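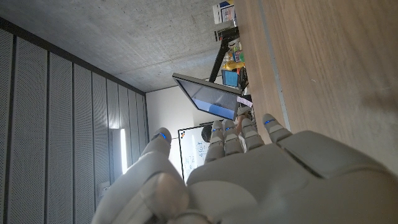 The Turent hand is the best thing we have ever put on the end of an arm, and this page covers the one fault that has kept us busy with it: the sticky finger. A Turent in good health closes all its digits together, smoothly, and opens them again without a twitch. A hand with the fault leaves one finger behind. The blue lights near the fingertips are the first place people look, and on this hand they glow on the thumb and three of the fingers, with none showing on the finger in between. Please don't diagnose from the lights alone! A light can be hidden by the angle you are looking from, and the fault we describe below can turn up with every light on.

What goes wrong

Each finger is driven by a tendon that runs through a guide at the wrist. In hands built before the December revision, the guide has a slightly sharp inner lip. Over time the tendon sheath wears there, friction goes up, and the finger starts to lag. The controller sees the lag and pushes harder. Most of the time it gets through and you notice nothing. Sometimes the finger lets go all at once, and that is the part we want you to take seriously — a finger that has been stuck and then snaps shut can pinch badly.

Liv Strand found the lip after running one hand through 3048 open-and-close cycles with the cover off, watching the guide the whole time. It's a lovely piece of detective work, and the new guide is her design.

Is your hand affected?

Serial numbers up to 770 have the old guide. Anything higher already has the rounded one. If the label has worn off, send us the controller log and we can tell from that.

How to check

Clear the table in front of the arm and keep your own hands out of reach. Set grip force to 30 percent. Run the slow close from the Dilero control panel and watch the fingers from the side. Any finger that starts late, or stops and then jumps, fails the check. Hit the stop, switch off hand power, and leave the hand alone until the guide is changed. Don't pull on a stuck finger, even with the power off, as the tendon may still be under load. 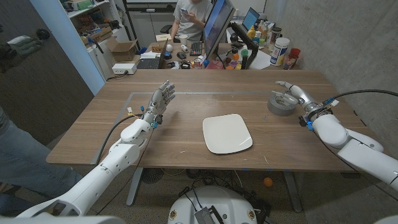 Plate and tape roll on the marked work area, with a hand on either side.

Cables deserve a look while you are there. A wrist cable that is pulled tight can drag on the hand and give you something very like a sticky finger. Leave a loop along the forearm and repeat the check before you order parts.

The repair kit

Kit contents: rounded guide, five tendon sheaths, Rahimi dry lubricant, wrist gasket, printed instructions. Free for every affected hand. You'll need a small hex driver and a clean bench, and it's a really satisfying job once the cover is off.

After fitting, run the slow close again, then the full calibration. We now ask for an inspection every 3000 cycles on all Turent hands, old guide or new.

Fits: Turent left and right, Anari wrist mount. Does not fit the two-finger gripper.

Page updated September 2, 2018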